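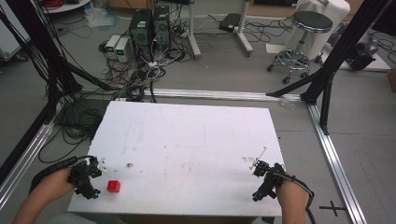 1/ Right. The white board. Long overdue thread on getting the thing clean before Delali gets back and sees the state of it

2/ It's a plain white board, we use it flat as a work top. Everything happens on it. Sorting, gluing, tea (I know). Brownish smudges all over the near half, scuffs, little dark specks. You stop seeing it after a while and then one morning the light's different and oh no

3/ First thing, before any water goes near it: get the bits off. Dry brush, soft one. There's always crumbs of white stuff and the odd brown fleck and if you wipe over those you just grind them in. Learnt that on the last board. RIP last board

4/ Red cube stays on till last, it's the only thing with any colour on there and if I put it down somewhere "safe" that's it gone. Lost one in March. Still gone

5/ Washing up liquid, warm water, cloth wrung out properly. Not dripping. The edges drink it up if you're sloppy and then they swell. Did the whole near side in strips, left to right

6/ Result of round one: smudges much paler, specks mostly off, scuffs laughing at me

7/ Colm Ní Chonaill says bicarb paste. Colm says bicarb paste for everything tbf. Trying it in the bottom corner where my arm usually covers it anyway

8/ ok bicarb paste works?? Little circles, hardly any pressure, leave it a few minutes, wipe off, wipe off again because it leaves a film. Then wipe off again. There is so much film

9/ Do NOT use the green side of the sponge. I've got a dull patch the size of a coin now, thats on me

10/ Someone's asked about melamine sponges. Yes they shift marks, but they're basically very fine sandpaper so the shine goes with it. I'd keep it for one stubborn mark, not the lot

11/ The long silver rail on the floor past the far edge also got a wipe while I was down there. Collects fluff like nothing else. Old sock over my hand, done in 2 minutes. Should of done it months ago

12/ Ordered a roll of lining paper from Stamatopoulos to go over the top for messy jobs. 21 quid with delivery which stung a bit but it's a big roll. Will cut it slightly over size and tape it underneath

13/ Rules going up on the wall, in Delali's handwriting so people listen:
no mugs on the board
brush off before you finish
cables go round the sides, not dragged across the middle
small parts in the tub

14/ (the cable one is for me. I know it's for me)

15/ Board's dry. Two scuffs I can't shift, dull patch, one brown mark near the front that might just live there. Otherwise pretty white! Red cube back in its spot, left of middle, near the front edge

16/ Replies asking if a new board would be easier. Probably, but a new one looks like this again in a month and I like this size. Also it sits nice and flat, the Norholm one we tried rocked on one corner and drove me up the wall

17/ Will post how the paper holds up when it comes. Off to find who's had my soft brush, I put it down ten minutes ago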